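Grultano
Home
About us
Services
Equipment planning
Contact

About Grultano

Grultano helps small manufacturers, packing firms and technical colleges plan and buy automation equipment. We prepare specifications, build cost estimates, compare supplier quotations and test proposed equipment on a bench before an order is placed. We do not manufacture robots and we take no commission from those who do. Our fees are paid by the client and are fixed at the start of each stage.

The company works from two sites. The office at Burnodley handles planning, budgets and contracts. The test room is at Jirkgate, where there is three-phase power, a compressed air supply and a ground-floor loading door.

How we started

Grultano was set up by Joscha Thiele, who had spent his earlier career writing purchase specifications for a packaging manufacturer. Much of that work consisted of finding out, late in a project, which items had been left out of the budget. The arm and its controller were always listed. The floor fixings, guarding, spare fingers, software licences and operator training were often missing. The first Grultano product was a cost sheet covering those items. It is still in use, in a longer form, and clients receive a copy in the first week of a project.

Pongsak Onsri joined to run bench testing. He designs the trials, keeps the test records and signs the equipment report that goes to the client. There are now six of us, four at Burnodley and two at Jirkgate.

What we do

Most projects begin with a list of tasks. We ask the client to name the objects to be handled, their weights and sizes, the rate needed per hour and the space available. Where a rate is not known, we time the manual process on site. The task list then decides reach, payload and gripper type, and it is agreed in writing before any supplier is approached.

Two-arm cells make up a growing share of enquiries. They suit work in which one item must be held while another is moved or opened, and they cost more to install than two separate single-arm cells of the same payload. The extra cost lies mainly in shared control, collision checking and the time needed to set the arms out correctly in relation to each other. We quote these as separate lines so that a client can see what the second arm adds.

Bench trials use ordinary objects wherever possible. A tapered plastic cup and an upright bottle with a narrow neck will show a good deal about finger travel, approach angle and clearance at the table, and replacements are cheap. Client parts are brought in at the second stage, once the basic layout has been accepted.

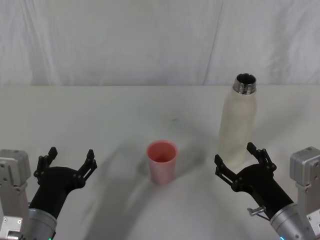 Photo: Grultano, Jirkgate test room

Finger opening is checked early. Suppliers usually give the full stroke of a gripper, but the figure of interest to the buyer is the room left on each side of the part when the fingers are open, and the room left around neighbouring parts at the same moment. A gripper that clears one object may foul the next. If a wider gripper is needed, its added weight comes off the available payload, and the arm may have to be a size larger. We have seen this change move a project into a different price band, so it is settled before quotations are requested.

Table surface, background and lighting are also entered in the specification where cameras are to be used. Plain surfaces and a plain backdrop are inexpensive. Shadows from the arms themselves are harder to deal with, and we allow a sum for additional lighting in every camera-based estimate. If the sum is not spent, it is returned to contingency.

How we budget

Each estimate is divided into purchase, installation, running costs and contingency. Purchase covers arms, controllers, grippers, stands and cabling. Installation covers delivery, electrical work, guarding, risk assessment and commissioning. Running costs are set out year by year for six years and include service visits, wear parts, licences and power.

Contingency is normally set at 20 per cent for a first installation. We reduce it only when the client has already run a similar cell on the same site. Training time is entered at the client's own hourly cost, as it is a real charge on the project even when no invoice is raised for it.

The cost sheet now has over 200 lines. Few projects use them all. Lines that do not apply are marked as such and left in place, so that whoever reviews the budget can see they were considered.

We advise clients to hold back part of the purchase price until acceptance tests are complete. The tests, the number of cycles and the permitted fault rate should be in the order itself. Wording for this is supplied with our specification – it may be altered to suit the client's own terms of purchase.

Hire, lease or buy

Purchase is not always the right course. For a task with less than a year of certain demand we generally cost a hire agreement first. Leasing can be sensible where the arm is standard and the tooling is owned by the client. Particular care is needed over return conditions, especially charges for drilled plates, altered cabling and missing lifting brackets. Second-hand arms are considered if the controller is still supported and the service record is available. We do not recommend second-hand grippers.

Work with colleges

Technical colleges have different limits from factories. Capital money often has to be committed by a fixed point in the year, while running costs fall on a departmental budget with little slack. For these clients we prepare a planning pack called McIntyre, which sets out equipment, room alterations, staff time and replacement parts over the expected life of the teaching cell. Colleges wishing to order before the summer break should send us a room plan by May at the latest.

Visiting the test room

The Jirkgate test room is open to clients by appointment. Visits start at 9.30 am and normally take half a day. Please send part drawings and weights in advance. Sample parts may be left with us for further trials and are returned with the report. Safety footwear is required beyond the loading door.

General enquiries and requests for a cost sheet should be sent to the Burnodley office through the contact page. Questions on trial dates and sample parts go to Pongsak Onsri at Jirkgate.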